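Wustberg Sermon Transcripts, README

Last touched 12/28/19 by Tekle Yimer, who also did most of the typing and would like his wrists back.

What you get is 400 sermon transcripts from the Wustberg congregation, one plain text file each, plus an index. The preaching is in English, apart from the stretches where it wanders into Greek and takes its time coming home.

Sources

The older talks came off cassettes in the Alano box. The newer ones were downloaded from the Trosto archive, back when the password still worked. Tapes with more hiss than gospel were left out.

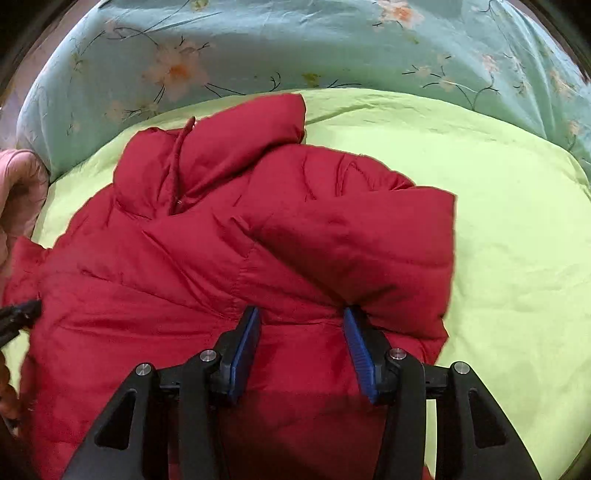
File names start with the speaker's last name, then the main Bible book, then a running number. Guest preachers are filed under GUEST, a slight we have heard about from two of them.

Cleaning

Coughs, parking announcements and the potluck reminder are gone. "Finally" was left in wherever it was said, including the sermon that has 4 of them. Scripture quotations are marked with a tilde at each end. Where the preacher quoted from memory and memory let him down, we kept his version.

Known problems

32 files have no speaker listed. The Sethi series on Ruth is missing its second talk, and the third opens with "as I explained last time," so good luck. Advent material is overrepresented, as everyone remembers to press record in December.

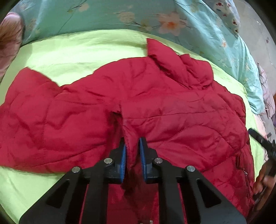

Can I reuse a transcript in my own church bulletin?

Short passages are fine with the speaker's name attached. For a whole sermon, write to Tekle first and he will ask the preacher.

Corrections

Send the file name, the line and the better wording. Disagreements over doctrine go to the preacher, who has more time for them than the index does.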